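1/ I have spent November comparing two grippers, and I would like those weeks acknowledged by somebody, so here is a thread.

2/ The contenders. Zilletti two-finger, curved fingers, costs more than my first car. Ekent two-finger, flat pads, costs more than my second car, which was worse. Same arms, same Takeda controller, same wrist plates, so if one of them loses it can't blame the coworkers.

3/ The test list, agreed with Myung-ja Won over very bad coffee: a bottle, a paper packet, a magazine, a bucket, and a sock. The sock was her idea. I have opinions about the sock.

4/ Scoring is dull on purpose. 15 tries per object per gripper. It counts if the thing leaves the surface and stays up for 12 seconds. I hold the stopwatch. My thumb now has a twitch.

5/ We do this in a living room, with furniture. The lab bench has even lighting and a matte gray mat, and every gripper on earth looks like a genius on a matte gray mat.

6/ Marble floors are a different matter. Shiny, pale, veins going everywhere. The depth camera regards the whole floor as a rumor. Getting a decent view of the bucket took longer than bolting on both grippers.
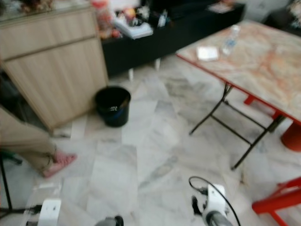 7/ Bottle. The Zilletti wins and I'm annoyed, because I had already told people it wouldn't. The curved finger sort of hugs the thing. The Ekent squeezes, thinks it over, and launches it. I have picked that bottle up off the floor more times than I've called my mother this month.

8/ Packet. Ekent, easily. Flat pads slide under a corner. The Zilletti pushes the packet to the edge of the table and then keeps pushing, like a cat.

9/ Magazine. Both terrible. One page, every time. We have a magazine that is now mostly single pages.

10/ Bucket, by the rim. Both fine. The Ekent dents nothing, the Zilletti dents nothing, I write "fine" 30 times in a spreadsheet.

11/ Sock. The Ekent got it on the first try and Myung-ja has not stopped mentioning it.

12/ A word about cables. The cable loops out past the plate and back down the arm, and on every wide reach it finds something to be interested in. Ostureck sells a clip for this. I ordered a bag of 200 because that was the smallest bag. If you know me in person, you are getting clips.

13/ Also the controller. Takeda's default grip force is 75 percent, which is a lot of confidence to bring to a paper packet. Turn it down before your first run. I turned it down after.

14/ People keep asking which one to buy. If you mostly lift round stuff, Zilletti. If you mostly lift flat stuff, Ekent. If you mostly lift magazines, hire a teenager.

15/ Next up is the same list with the head camera tilted lower, which Myung-ja swears will fix the floor problem. She also swore the coffee place had improved. Numbers when I have them.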